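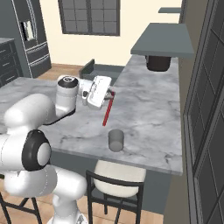

How long does it take to get good at making hand-pulled noodles?

Longer than a weekend, and in my case longer than a winter, though you can make a bowl you'd be happy to eat on your very first try.

I know this because my first try was eaten, all of it, by my brother-in-law, standing up, before I'd even gotten the chili oil out of the cupboard. They were thick as shoelaces at one end and thick as a thumb at the other. He asked if there were more. There were not, because the rest had snapped and I'd thrown them in the trash in a temper.

I came to noodles the way I come to most things, which is by being annoyed. The little place on Wornon Street where I'd been getting my Friday lunch for years put up a sign one day saying they were moving across the river to Ilach, and that was that. Ilach is 41 minutes by bus if you make the transfer, and I have never once made the transfer. So I bought a big bag of flour and figured, how hard could it be? It's flour, water and salt!

Well. It's flour, water, salt and a whole lot of waiting, and I am terrible at waiting.

My first batches all went wrong in the same way. I'd mix the dough, knead it until my wrists complained, give it a few minutes under a bowl and then start yanking. Snap. I'd knead it some more (I thought I was being strict with it) and yank again. Snap, snap. I watched videos at midnight with the sound off. I bought a different flour, then a third flour, and for a while there I had so many open bags clipped shut on the shelf that my husband called it the mill.

What finally got me moving was a class. The community center in Shen runs them in a room behind the pool, so everything smells slightly of chlorine until the garlic gets going, and the teacher is a woman named Xuelian Hou who grew up over her parents' noodle shop and has forearms I would describe as enviable. She put her palm on my dough, left it there a second, and told me to go get a cup of tea.

"It's not ready and you're bothering it," she said.

So I had tea. I had a second tea. When I came back, the same lump that had been fighting me like a cat in a bathtub was soft all the way through, and when I pressed a finger in, the dent just stayed there looking sleepy. I pulled a strip and it went and went. I actually yelled. A man at the next table dropped his.

Her method, as I scribbled it on the back of the parking receipt, is 200 grams of all-purpose flour to 100 of water with a good pinch of salt, which feeds two people who had a late breakfast. Mix it with chopsticks until it's shaggy, squash it into a ball, and don't worry that it's ugly. Leave it covered for 30 minutes. Knead it for a couple of minutes, and it'll suddenly look like something from a cookbook. Then cut it into fat strips, oil them all over, cover them tightly and leave them alone for two hours. Overnight in the fridge is even better, but let them come back to room temperature before you touch them or you'll be right back to snapping.

The pulling is the fun part, and it's over in no time. Flatten a strip with your palm. Take an end in each hand, pinching gently, and move your arms apart while you bounce the middle on the counter. That slap is doing real work, and it's also a wonderful noise to make in your own home on a weeknight. If you want them wide, press a line down the middle of the strip with a chopstick first, and once it's stretched you tear along that line and get one giant loop. My niece calls them belts.

They go straight into boiling water. Don't lay them on a plate to wait for their friends, they'll stick to it and to each other and you will end up with a noodle blanket. (Still edible. Ask me how many times.) Two minutes, sometimes less if you've pulled them thin, and you fish them out when they float and look a bit see-through at the edges.

For the top I do what Hou does, which is a heap of chopped scallion, minced garlic, chili flakes and a little salt right on the noodles, then a few spoons of very hot oil poured over. It sizzles and spits, so stand back and use a bowl that can take the heat. Then black vinegar and soy sauce, and stir it like you mean it. I add a handful of bok choy because I'm over fifty and somebody has to.

I asked her once about the long thin kind, the ones where a cook folds and swings a rope of dough until it turns into a curtain. She laughed pretty hard. That's a different dough, she said, softer and usually made with an alkaline ingredient that lets it stretch without springing back, and her father spent years on it. She can do it herself but says she's slow. I watched her do it slowly. It took her less time than it takes me to find my glasses.

I tried it at home anyway, naturally. It was 5/4/25, a Sunday, I had the whole house to myself, and I got four folds in before the rope gave up in the middle and one half landed in the dish rack. I boiled what was left. It was fine! It was lumpy and chewy and I ate it out of the pot with the radio on.

I've since found out that the Wulon market sells fresh ones by the pound, very good, pulled that morning, and it's a ten-minute walk from my house. I buy them when I'm tired. I still make my own most Fridays, though, and the old place on Wornon Street is a phone repair shop now. I do mean to get out to Ilach one of these days and see whether theirs were as good as I remember. My brother-in-law says he'll drive if I bring the chili oil.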